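We've been without a proper oven since February, and I've stopped looking for a replacement. The old wall unit tripped the safety switch one night at half past six with a tray of potatoes in it, and the electrician said the element and the wiring behind it were both gone. The quote to put in a new one, with the cabinetry changed to suit, came to nearly 2,000 dollars.

So we have been cooking in a toaster oven on the bench. Mostly I wanted to write down what has changed, as a few people asked after the last post.

Quantities are the main thing. I used to roast on Sunday and eat from it until Wednesday. Now I cook for two, most nights, and the fridge has fewer mystery containers in it. The grocery bill from Afolabi's on the corner has gone down a bit. I buy one capsicum at a time.

Temperatures took some learning. Anything the recipe wants at 200 degrees I do at 180, one shelf lower if there is one, and I turn the tray halfway. Biscuits are fine. Scones are better than they were. Bread is not worth the trouble -- the top colours before the middle is done, and foil only helps so much.

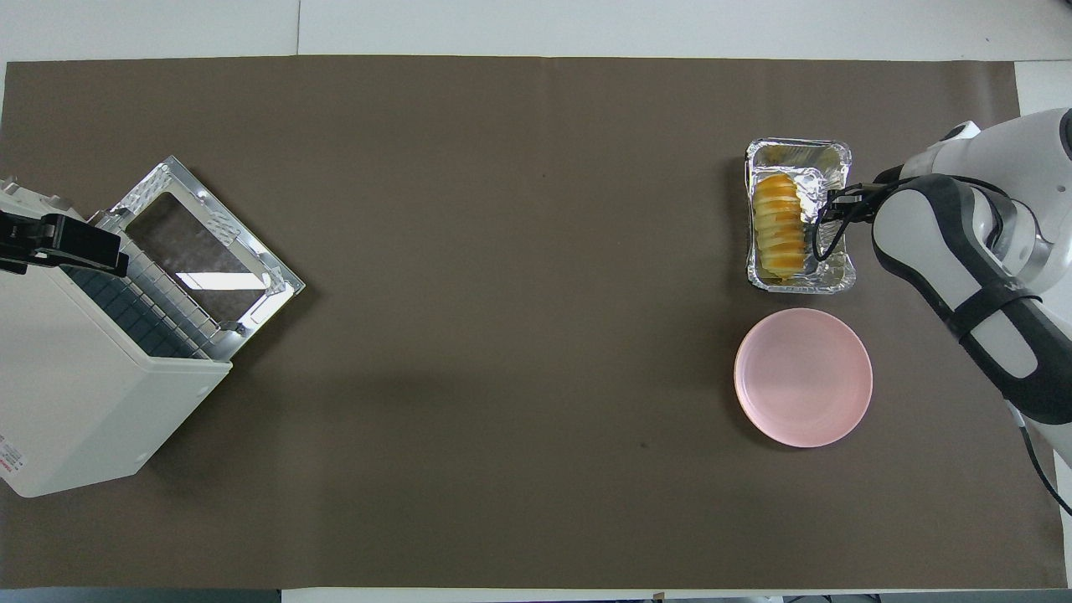

My sister reckons I'm kidding myself and that I'll have a full-sized oven in by Christmas, the first time I have to do a ham. She may be right about the ham. Last year's only just fitted in the old one.

I did look at the Dimico range at the appliance place out past the roundabout. The salesman was keen on a model called the Ava, which has a steam setting and costs 400 dollars more than the one without. I don't know what I would steam in it.

The hole in the wall is still there. I've put two shelves in it and it holds the mixing bowls, the big Brudance stockpot and the tins that used to live on top of the fridge. The doors I'll get to when the weather cools down.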